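Vondemico Kitchen Words

A small dataset of household instructions in English, collected from people who were asked to explain ordinary jobs to somebody in another room.

Version note, 6/12/23: spelling of "draught" settled, after a struggle. Duplicates removed. Licence unchanged.

What is in it

instructions.csv holds the instructions, one per line. speakers.csv holds age band and region, where people were willing to admit to either. notes.txt holds everything that would not fit in a column, including a long disagreement over what "simmer" means.

There are 38 jobs, from descaling a kettle to folding a fitted sheet. Nobody's account of the fitted sheet agrees with anyone else's, and two of them stop halfway. We kept those in.

How it was collected

Speakers were recruited through Usix, a noticeboard site, and paid in vouchers. Each was given 13 jobs and told to talk until finished. The longest instruction is for boiling an egg. It mentions a brother-in-law.

Transcripts were typed by hand and checked once by a second reader. Fillers are kept ("er", "you know the thing"). Swearing is kept and flagged in the column called "salty". The column was going to have a more sensible name, but three scripts now depend on it.

Regional labels

We used 34 regions. Anyone who objects to the borders is probably right. The Khổng glossary was used for dialect words, apart from the entries for bread rolls, which we left alone out of cowardice.

Known problems

Left and right are mixed up in the tap-washer job. The March batch has no age bands, as the form had lost that question. "Thingy" has no agreed meaning and appears far too often to remove.

The train and test files share speakers. If that matters to you, use split_by_speaker.csv, which is duller but fairer.
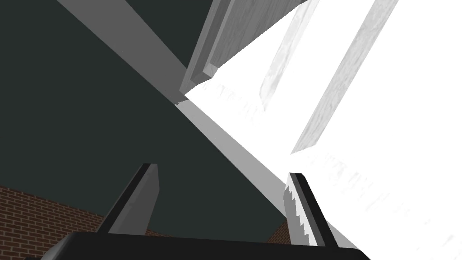 According to Jirell, the fair split is still no good for the laundry jobs, as most of those came from one household and they all say "pop it in" for every step. This is a reasonable complaint. It is on the list for the next version, below the thing about draught.

Using it

Free for any use, with credit. Please don't follow the instructions for bleeding a radiator. Load the files as UTF-8 or the Khổng column will turn to soup.

Corrections are welcome by pull request. Opinions on scones go in notes.txt, at the bottom.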